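Low end torque gone after head gasket job

Asked in Engine and Drivetrain, 2 replies

I put a head gasket and a Tarkton timing set in my straight six over the winter. It starts and idles fine, but below 2,000 rpm it has no pull. Compression is 133 on all cylinders except number 4, which reads 98. What should I check first?

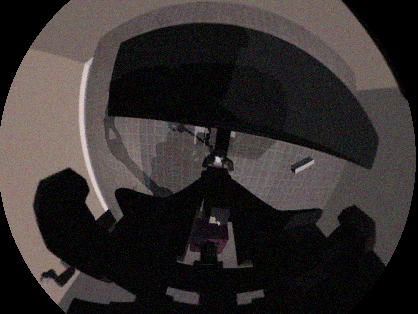
Page 2 of 35

Reply 1
Check cam timing before anything else. One tooth late will kill the bottom end and it will still idle okay. Then squirt a little oil in number 4 and test again. If the number comes up it's rings. If it stays put, look at the valves.

Reply 2
had the same thing on mine, was a vacuum leak. Sebastian Auto sells the hose kit

Reply 1, added later
A vacuum leak won't give you 98 on one cylinder. Do a leakdown test and listen at the tailpipe and the intake.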